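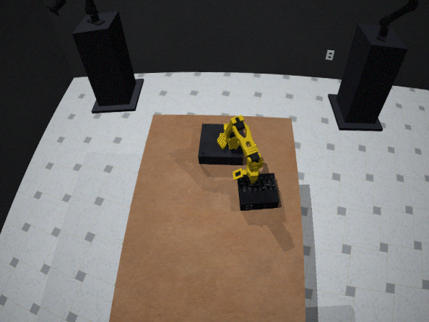

March 19, 2022

Worked the morning, home by one. Rain on and off, did the shopping, slept an hour on the couch. I want to get this week down before I forget the order of it.

The plan is settled now. The slider check goes to the arm. Final look, cleaning and packing stay with us. Regula Rüegg told the whole bench on Monday, standing up, with no slides. There are 16 of us on the bench. She said no one is being let go over it and that she had that in writing from Drurkalitz. I asked if we could see the writing. She said she would ask. By last night it was pinned up next to the shift list, one paragraph, signed. It says no cuts "in connection with the new test station" up to November. It doesn't say anything past November. Everyone read it standing up with their coats on.

For my own record, the way we do it today: take a Mensah panel off the rack, plug it in, push every slider from one end to the other and back, feel for grit, watch the meter, write it down, next one. On a good day it's 200 panels between the three of us who do sliders. I've done it for six years. My right thumb clicks when I bend it and the doctor says the joint is worn. I'm not sorry to give that part up. I said so at the meeting and got a look from the end of the table, and I understand the look too. Sliders is a sitting job and the packing line isn't. Two of the older women asked for sliders for exactly that reason, and now they don't know where they'll sit.

I spent most of Wednesday and Thursday in the small office with the man from Panex, who runs everything in Prevovar first, on the computer, before any of it gets near a real panel. I was sent in to tell him what we do with our hands. It is harder to say than I thought. He asked how hard I push. I don't know how hard I push. In the end he had me press on a kitchen scale, over and over, and he wrote down a range. He asked how I know a slider is bad. I said it drags. He asked what drags means. We were on that one question until lunch.

He had the arm move in on the sliders while I watched on his screen. The numbers were sideways from where we were looking and it took me a minute to get my bearings. After that I could read it the same as on the bench.

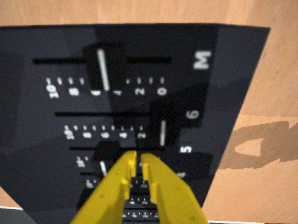
The gripper over the sliders in the model, Thursday. M is between 6 and 4, and the 6 slider is at the bottom of its track.

I told him the fingers were too close to the next row for my liking. When I do a panel I come in from the side and keep my wrist off the other knobs, and if I bump one I start that one over. He hadn't known we start over. It isn't written in the work sheet anywhere. I went and looked and it really isn't, we all just do it. So that goes in now. He put my name next to the change, which I didn't ask for.

We also talked about the feel part. The arm can measure how much force a slider takes, and he says it will catch the ones that drag. What I wonder about is the ones that are fine but gritty. You feel those more in the nail than in the finger. He was decent about it and didn't claim it would work. He wants us to set aside the gritty ones from the next batch and mark them, so there's something to try it against. I have a shoebox started. Four in it so far.

Money: the new grade for whoever looks after the station is one step up from mine. There are 2 places, one per shift. Regula asked me on Friday if I would put in for the early one. The training is three weeks, part of it at Panex, with the train paid and the hotel paid. I said I'd think over the weekend. The work would be loading trays, clearing stops, checking what it rejects, and keeping the log. Less sitting, more reading. I would be alone with it a good part of the shift, and I like the talk at the bench. That is most of what I'd miss.

They're counting on around 900 panels a day over both shifts once it runs. I don't know who is going to pack them all. I said that to Regula and she wrote it down.

Questions to take in with me:
Who gets called when it stops and the Panex man has gone home?
Does the log time count as work time or is it on top?
Can the two women have the reject table? It has chairs.
What happens after November?

Called my sister after supper. She thinks I should take it. She also thinks I should have had the thumb seen to two years ago. Bread is in, alarm is off for tomorrow.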